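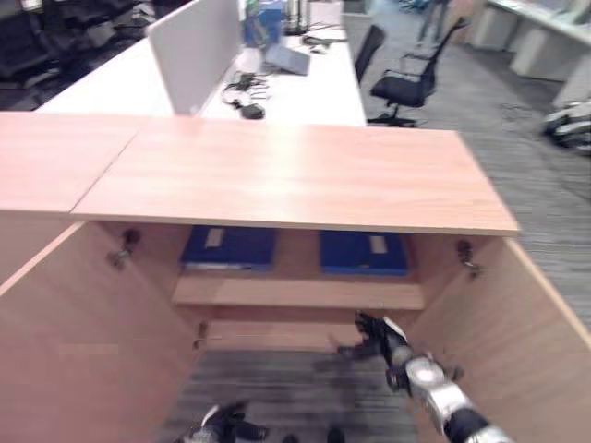 图:双门柜,柜门全开

搜索本手册 请输入关键词 搜索

四、物资登记(Hivano)初次设置

适用于刚开通账号的楼层。已经在用旧版的,直接跳到“导入旧表”,前面不用看。

开始之前
手边要有:管理员账号,Marchand 标签机(带电源线,电池的那款也行),一卷空白标签,旧的登记表(纸质或者表格文件都可以)。账号没收到的,先翻垃圾邮件,还没有就找 Brigitta Stöckli 重发。初始密码只能用一次,别在两台电脑上同时试。

建楼层和位置
1. 登陆后点左侧“位置”,选“新建楼层”。名称写楼层加区域,例如“北侧走廊”。不要写人名,人会换座位。
2. 楼层下面新建柜位。一个柜子一条,左右门不分开建。
3. 柜位编号由系统自动给,可以改,改完记得保存。没保存就切页面的,内容会丢,没有提示。
4. 柜位类型选“开放”或“上锁”。上锁的必须填钥匙保管人,空着存不了。
5. 备注栏随意。建议写柜子旁边是什么,比如“打印机对面”,新同事找得快。

注:位置最多三级,楼层、柜位、层板。再往下分系统不支持,也没必要。

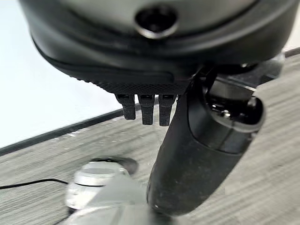 建物品
6. 点“物品”,“新建”。必填:名称、单位、柜位。其余可后补。
7. 名称用通用叫法。“A4 纸”就写“A4 纸”,不要写供应商的长货号,搜的时候谁也想不起来。
8. 单位选定之后不能改!盒还是支,先想好。选错了只能删掉在建,历史记录一并没了。
9. 低库存提醒:常用耗材建议开。复印纸我们填的是 2,单位是箱,低于这个数就给保管人发邮件。文件夹、订书钉之类不开也行,邮件太多没人看。
10. 有效期只对电池、急救用品、清洁剂开放。食品不要登进来,茶水间另有一张表。

注意:清洁剂和纸张不要登在同一块层板。系统不拦,但检查时会记一条不合格。

打印标签
11. Marchand 标签机先装卷,标签面朝上,盖子要听到咔一声。没咔的话打出来是斜的。
12. 电脑上装驱动,装完重启。苹果电脑不用装。
13. 回到 Hivano,“位置”页勾选要打的柜位,点“打印标签”。第一次先打一张看看,别全选。
14. 字太浅,把浓度调到 3。再高会糊。
15. 贴标签前把表面擦一遍,有灰粘不牢,过个周末就翘边。层板标签贴前沿,柜位标签贴门外侧。不要盖住锁孔。

标签打错了直接撕,系统里点“作废”,编号会收回。只撕不作废的,盘点时会多出一条空柜位,查起来很烦。

导入旧表
16. 旧表另存为 CSV,编码选 UTF-8。编码不对,中文全是乱码。
17. 列的顺序必须是:名称、单位、数量、柜位。多余的列删掉。合并过的单元格全部拆开。
18. 单次导入上限 1000 行。超过的拆成几份,按楼层拆最省事。Follstead 总部那份旧表将近 700 行,一次就进去了,中午人少的时候导更快一点。
19. 导入后看“异常”页。常见的是柜位对不上,名称里多一个空格也算对不上。
20. 异常没清完之前不要开始盘点。

注意:导入不能撤消。先备份。真导错了找 Samer Karaki,只有他能从后台回退,而且只能退到前一天晚上。
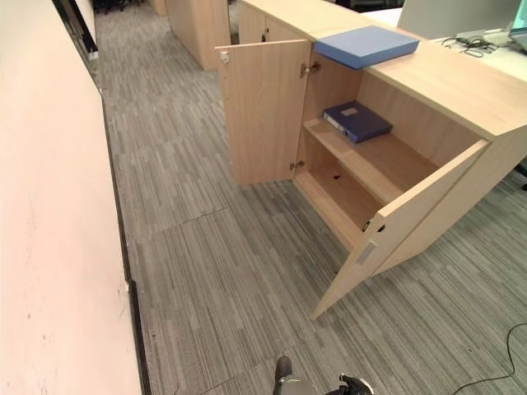
领用和归还
21. 领用人用 Vutero 扫码器扫柜位标签,屏幕上选物品,输数量,确认。手机也能扫,慢一些。
22. 需要归还的物品(打孔机、延长线、投影线)会要求填归还日。不填默认本周末。
23. 归还时再扫一次同一张标签。放回别的柜位的,先做“移位”,后做“归还”,顺序反了系统会报错。
24. 领完关门,上锁的柜子锁好,钥匙交回保管人。钥匙不要留在锁上过夜。

扫码器没反应:先看电量灯,红的就充。绿的还没反应,长按侧键重启。还不行就先在纸上记,物品、数量、工号,当天补录。别攒着,攒到月底基本对不上。

盘点
每月一次,周一上午做。保管人打开“盘点”页,按柜位一个个过,实物数填右边一栏。差异自动标黄,要写原因,写“未知”也可以,但不能空。做完点“提交”,提交后当月锁定。

十月起盘点表不再收纸质版。还有纸质的自己留底,不用交。

权限
普通账号:领用、归还、查看。
保管人:加上建物品、打印、盘点。
管理员:全部,包括删除。
要升权限写邮件给 Ghazala Butt,写清楼层和柜位,不写柜位的会被退回来。人离职或者换岗,当天改保管人,别等交接完。

下一节:五、报表与导出

行政服务组 | 手册问题请联系 Carol Ackroyd | © Follstead 版权所有 | 返回顶部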